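Stivon Two-Arm Bench Station

Home > Workbenches and Stations > Two-Arm Stations

Availability: made to order, ships from our Tomoana workshop
Page last revised 11 Feb 2022

If you have landed on this page, chances are you have the same question most of our customers start with: can a machine really take over some of the small, fiddly jobs that eat up a day, and are we there yet? We get asked it by repair shops, by school workrooms, and by a surprising number of people who would simply love never to fold another towel (we sympathize!). Our answer is a cheerful "some of them, and not all that quickly," and we would like you to read the whole page before you order, because a station that suits your work is a lovely thing to own and one that doesn't is a very heavy ornament.

The Stivon is a pair of arms on a shared mounting plate, set at the near edge of a tabletop so both can reach the middle. It comes with two grippers, the cabling, the plate and rail, and a setup visit from Parviz Ahmadpour or Kiri Quinlan, who between them have installed nearly every station we have sold. You supply a sturdy floor, a power outlet and a bit of patience for the first few weeks.

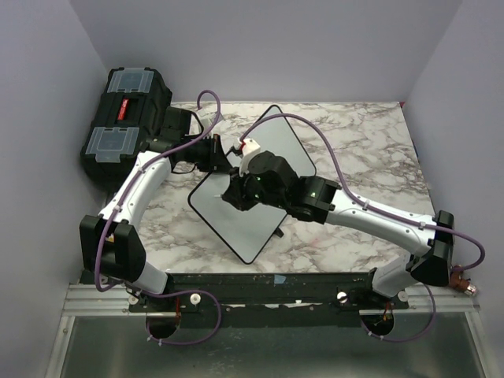 Chores come in two sorts as far as a Stivon is concerned, and knowing which sort yours are will save you money. The first sort has something solid and flat to aim for, and the arms are good company for that kind of work. Holding a gripper over a tablet, as the right arm is doing at our marbled tabletop, asks for a steady reach and a light touch more than it asks for strength, and the same goes for pressing buttons on a panel or setting small parts into a tray. The second sort is anything that sags, slips or changes shape when you pick it up. Laundry belongs there, and so do plastic bags, lettuce and most things a toddler has been near. Our arms will manage a dish towel if it is laid out neatly for them, but by the time you have laid it out neatly you could have folded it yourself, and we would sooner tell you so now than have you find it out in March.

What shop owners tell us

Paora Baxter runs a small electronics repair counter in Butcombe and has had his station for 40 weeks. He uses it for repeated checks that used to keep a person standing at the bench all afternoon, and he was kind enough to write to us about it. "It is slower than I am on a good morning," he wrote, "but it doesn't mind the sixteenth one in a row, and I do." He also asked us to mention that he still does his own screws, after a month of trying to hand them over.

Tamsin Rewi, who bought hers for a home studio, was hoping for help with the dishes. She has since moved it to sorting beads and tells us she's very happy, though the dishes are still waiting.

Specifications

Arms: 2, white, with black joint housings
Total weight with plate: 54 kg
Practice runs included with setup: 1,000
Cable route: along the outside of each arm
Warranty: 16 months, parts and labor

Living with it

Please leave slack in the cables. They need to travel with the arms, and a tidy, tight cable is the most common thing we are called out to fix. Wipe the mounting plate down now and then with a barely damp cloth, and keep drinks off the table while the arms are powered.

Keep hands clear of the work area during a run, and don't leave the station going when you are out of the house or the shop is closed. It isn't suitable for use around small children or pets.

Add-ons

The Plulau soft finger set is worth a look if you handle glass or anything with a polished finish. It fits both grippers and takes a few minutes to swap in.

Still wondering? Send Tamsin McAlister at our sales desk a short note telling her which chore you have in mind, what the objects are made of and how often the job comes up. She reads every one, and she will tell you if she thinks you should wait a few years.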